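The Summer I Folded Everything on a Straw Mat

My bed has no mattress topper from June on. It has a woven straw mat with a green edge, and for a few months a year that mat is also my laundry table, my packing station and the place where I make up my mind about T-shirts. I came to this late (I grew up folding on top of the dryer) and I'm a total convert!

A firm surface changes the way you fold. On a comforter everything sinks and your nice straight sleeve goes off sideways. On straw you can press down with the flat of your hand, and the cloth stays where you put it. I bought my first mat from Hovham for 80 dollars, after a month of dithering, and I've been boring my friends about it ever since.

My rule is that folded things live at one end and the crumpled stuff waits its turn on the far side.

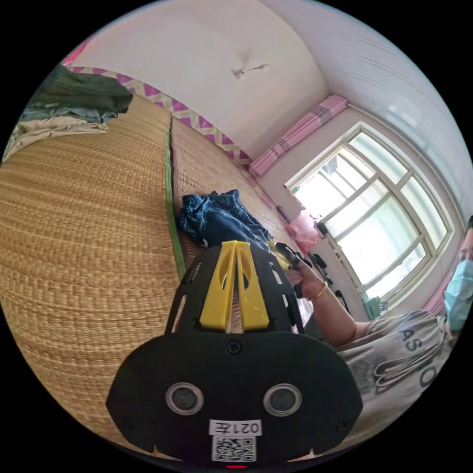

A reader in Isterell wrote to say I had it all wrong, and that the only sane way to do it is by drawer: socks and underwear first, big pieces last, no waiting pile whatsoever. She does a family of five on a Thursday night before the ten o'clock news. I tried her system for two weeks and it does go faster, but I missed my pile. I like seeing it shrink.

Then there's the question of bags. I used to own hard plastic bins, and they ate the whole closet. Now it's soft bags all the way, the drawstring kind especially, which squash down to nothing when they're empty. Valtadura sells a set that I like for sweaters, though the cords could be longer. Pale stacks go in first, dark ones on top, so I can find the grey things in bad light. 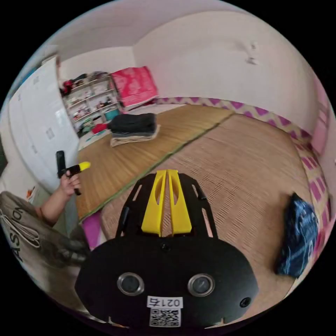
Shelves get whatever I wear weekly, and everything else gets bagged by season. I counted once for this magazine and had 615 pieces of clothing to my name, which was a humbling afternoon. More than 300 have since gone to the swap shop on Kirui Street, and I could name maybe four that I miss.

Big printed pieces are still my weak spot. You have to spread them right out, find the sleeves or the corners, smooth from the middle and only then start bringing the sides in. I do mine by the window in the morning, when the light is good enough to catch a stain before it gets put away until October.

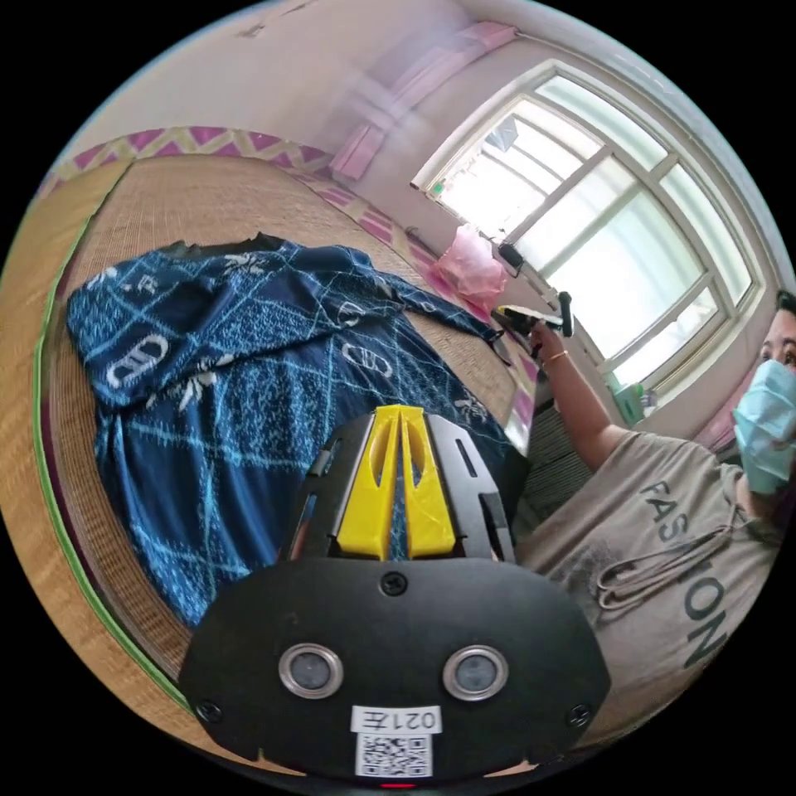 After that it's thirds, then half, then half again, and onto the stack with the fold facing out. Last thing, I wipe the mat down with a barely damp cloth, going along the weave, and leave the window open until lunch.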